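Shape Blocks and a Shared Board: Final Report

Course project, Group 4
Mohit Kandpal, Abhishek Ahuja, Dehua Su
Advisor: Radomír Kováčik
1 February 2020

Summary

Our group designed a sorting and arranging activity for young children using chunky shape blocks on a flat wooden board. The blocks come in two shapes that matter for this report, a cylinder and a star, and two colors, green and red. We wanted to know which kinds of arranging tasks are easy to explain, which surfaces work best, and how a set like this should be stored and written up so that a teacher can use it without us in the room. The report covers the choice of materials, the tasks, the trial sessions at the Drikthorpe after-school program, and what we would change.

1. Background

The project started in October as a different idea. Mohit wanted to make a puzzle with cut-out holes, where each block drops into its own opening. We built one cardboard version and used it twice. The children matched the shapes quickly and then pushed the puzzle away. Once a block is in its hole there is nothing left to do with it.

Dehua suggested leaving out the holes. On a flat board a block can go anywhere, so the same pieces can be grouped by color, grouped by shape, lined up, spread out or pushed together. The instructions become the puzzle. Our advisor agreed to the change as long as we wrote the tasks down before we tried them, so that we would not make them up as we went along.

2. Materials

2.1 Blocks

We looked at three sets of blocks. The first was thin and flat and was hard to pick up from a smooth surface. The second had many shapes that looked alike from above, such as a hexagon and an octagon, and even we mixed them up. The third, sold under the name Bansal, had thick pieces with clearly different outlines. We used that one.

We kept only the cylinders and stars for the main tasks. A cylinder and a star do not get confused with each other. They also behave differently when they touch. Two cylinders can meet at any angle. A star has points, so when it is pushed against something it may turn a little before it settles. We did not plan for this, but it came up in nearly every session and we discuss it in section 5.

2.2 Board

The board had to be flat, stiff and large enough to leave open space on every side of a group of blocks. We tried a plastic tray, a sheet of painted fiberboard and a board of light-colored wood made of strips glued edge to edge. The tray had a rim, and children used the rim to stop the blocks, which made the gathering tasks too easy. The painted sheet was fine at first but scratched, and the scratches began to look like guide lines.

The wooden board was the best of the three. The pale color makes both red and green easy to see. The strips run across the width of the board and differ a little in tone, and Abhishek worried that children would treat them as lines to follow. A few did. We decided this was acceptable and later wrote one task around it.
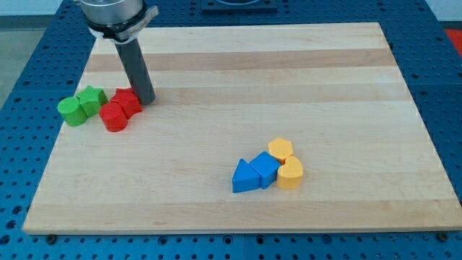
The cost of the materials was small. We paid 755 for the board and 1,800 for the blocks, in local currency, and the rest of the budget went to printing and to travel. The total for the project was 3,222. We had asked for more than this and returned the difference.

3. Tasks

We wrote the tasks on cards, one per card, in short sentences. Each card gives a starting layout and an ending layout. The cards used in the trials were these:

Card A, Gather. Start with the blocks spread over the board. End with all of them touching in one group.

Card B, Split by color. Start with one mixed group. End with green on one side and red on the other.

Card C, Split by shape. Start with one mixed group. End with stars on one side and cylinders on the other.

Card D, Row. Start with the blocks spread over the board. End with them in a row, in any order.

Card E, Pairs. Start with one mixed group. End with each star next to the cylinder of the same color.

Card F, Stripe. Start anywhere. End with all the blocks standing on the same strip of wood.

For all cards the blocks stay on the board. Children may slide a block or lift it. In a second version of each card they may only slide. We added the slide-only version after noticing that lifting made cards B and C very short.

4. Trial sessions

The sessions took place at the Drikthorpe after-school program, where Valentin Anghel runs the afternoon group. He chose the children and sat with them. One of us read the card aloud, one placed the starting layout and one took notes. In total we completed 30 rounds, where one round means one card from start to finish. The children worked alone or with a partner, whichever they liked.

We did not time the rounds. We had planned to, but the first child asked what the clock was for and then kept looking at it. After that we left it in the bag and wrote down only the order of moves and what the child said.

Before the sessions we expected card E to be the hardest, since it uses color and shape together. It was not hard for most of the group. They usually picked a star first and then looked for the cylinder to go with it. The card that caused the most trouble was A. Children asked whether corners counted, whether every block had to touch every other block, and whether a long chain was still one group. We had not thought about any of this. Valentin's answer was to ask them what they thought, and different children settled on different rules. For the final version we rewrote the card to say that each block must touch at least one other and that there may be no gap in the group.

Card D raised a similar question. We had imagined a straight row running along the board. Several children made a diagonal row or a curved one. The card did not say straight, so we accepted all of these.

5. Discussion

Sliding turned out to be more interesting than lifting. When a child slides one block into another, both move, and a group that was nearly finished can come apart. Children who pushed slowly, from the outside toward the middle, kept the group together. Children who pushed hard had to start over, and some of them enjoyed that more than finishing.

The stars were the reason for most of the surprises. A cylinder pushed from the side slid fairly predictably. A star pushed on one of its points turned. One child worked out that it was better to push a star in the dip between two points, and then explained this to her partner. We wrote this down as the clearest case in the trials of a child finding a method and passing it on.

Color was used before shape. When a card left the choice open, as in card D, most rows came out with the colors together. Dehua thinks this is because red and green are so easy to tell apart on pale wood. We did not test with other colors, so we cannot say. We also did not ask whether any child had trouble telling red from green, and we should have. A future set should include blue or yellow pieces as a replacement for one of the two colors.

6. Storage and handover

We left a copy of the cards with the program, along with a drawstring bag for the blocks. The first bag we bought was too narrow for the stars to go in without catching. The second, from the Grarkska craft store, is wider and has a flat bottom.

The board should be stored lying down. Ours stood against a wall for two weeks and we were worried about warping, but it was still flat when we checked it with a ruler.

7. Changes for a next version

Add one more color and keep the same two shapes.

Print the cards on heavier paper. The first copies bent at the corners.

Put a small drawing of the ending layout on the back of each card, for children who do not read yet. Mohit has made drawings for A, B and C. D, E and F are still to be done.

Write a set of cards for two children taking turns, one push each. We tried this once, at the end of the last session, and did not take proper notes.

8. Division of work

Mohit Kandpal wrote the cards and the first cardboard puzzle. Abhishek Ahuja compared the boards, kept the budget and wrote sections 2 and 6. Dehua Su took the session notes and wrote sections 4 and 5. The remaining sections were written together. We thank Valentin Anghel and the children of the afternoon group.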